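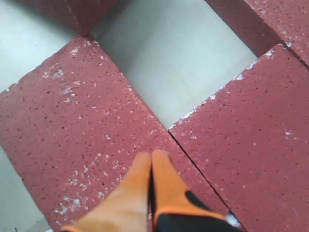

Grarero to open second building supply store in January

21 October 2021 - Grarero, the family-owned building supply company, will open its second store in Besavby this January. The new store will employ 23 people, and hiring has started.

The store takes over the former Lalola furniture building on the harbor road, which has been vacant for two years. It will carry lumber, insulation, paint and garden goods, with a covered pickup lane at the rear and parking for 45 cars.

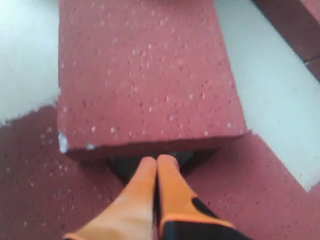 "Our customers on the east side have been driving 30 minutes each way for a box of screws," said Priya Oyelaran, general manager. "We looked at three sites - this one had the loading dock we needed."

Darnell Gallagher, now assistant manager at the first store, will run the new location. Trade accounts will work at both stores.

Applications are accepted in person at the first store's service desk.

Press contact: Maj-Britt Tveit, Grarero, extension 1733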